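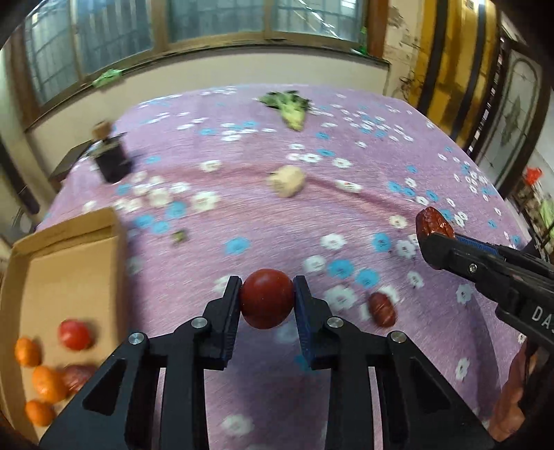
Every January somebody tells me the kitchen robot is one year off. Same year off it was last January. I read the Evell launch notes over breakfast, all 1,054 words, and putting the shopping away got half a line. Half a line! That's the chore I'd pay for. Think what's in it. A cherry tomato has to be held hard enough not to drop and soft enough not to split, and two black fingers with ribbed pads can hold one, fine, I'll grant that. Then comes a date, wrinkled and shiny, nothing like the tomato. Then what looks like garlic. Then whatever that leafy thing is at the back. All of it on a flowered cloth, which is a lot closer to my house than the bare white benches in the brochures.

So can they do chores yet. Some. Slowly. Bríd Tierney runs the packing floor at Cullinane and she says the arms there are grand with boxes, same box, same spot, all day long. Put a bag of loose onions in front of one and she sends for a person. Thats not a complaint from her, she likes the arms.

My own view, for what its worth: stop selling me the butler. Sell me one that sorts fruit into a box and doesn't bruise it. I'd take slow. I'd take it running overnight while I sleep, if it's quiet. Eamon Noonan thinks I'm being stingy and we'll have the whole kitchen done in 6 years. Maybe so. He also said that about the dishwasher unloading itself, and I did mine by hand again this morning.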